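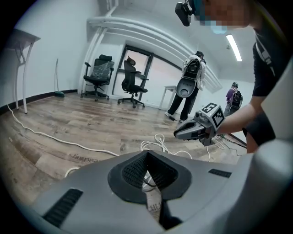 Gray gripper up front, light blue face mask behind it.

Thursday was the planting day at the Prusodden campus, and I signed up for the early shift, which started at 7:30 in the morning. I had walked past the sign-up table by the library for 2 weeks before I put my name down. My department gives staff a half day for this kind of thing and I had never used mine.

The site was the slope behind the Zedus building, between the bike racks and the lower parking lot. It used to be lawn. The grounds crew had already marked the planting spots with small flags and left a pile of mulch at the top and another at the bottom. They told us the plan was 745 trees and shrubs over the whole week, with 633 of those on the slope. Most of them were small, in pots you could carry in one hand. The oaks were bigger and came on a cart.

We worked in groups of 5. One person in mine had planted trees before, so we did what she told us. You dig the hole twice as wide as the pot but no deeper. You pull the roots apart a little if they have started to circle. Then you set the tree so the place where the trunk widens is level with the ground, fill it back in, and press the soil with your hands. I had always stomped on it at home. I am now fairly sure that is what happened to my dogwood.

The soil at the top of the slope is bad. It is mostly clay with gravel left over from when they built the parking lot, and it took our group most of the first hour to get three holes done. Lower down it was much easier. I would have started at the bottom if I had known.

Mulch goes on last, in a ring, with a gap left around the trunk. A student from another group had piled it right up against the bark on a whole row of redbuds, and one of the crew went along pulling it back with a rake. He was nice about it.

There was coffee and a box of bagels on a folding table outside Parisi Hall. The coffee ran out by nine. Gloves were provided, but only in large, so bring your own if you have small hands. I would also bring a hat. There is no shade on that slope at all, and it will be years before the trees change that.

The part I had questions about was watering. A new tree needs a lot of it through the first summer, and campus is pretty empty from May on. I asked, and the crew said each tree on the slope gets a slow-drip bag and they will refill the bags from a truck. The shrubs will be on a hose line. There is also a list for staff who are around in the summer and want to check on a section. I took the row closest to the bike racks, which I pass every day anyway.

I finished at noon and was sore until Saturday. The next planting is in the fall, over by the Flerel garden, and the sign-up sheet will be on the same table by the library. They said they are short on people for the afternoon shifts.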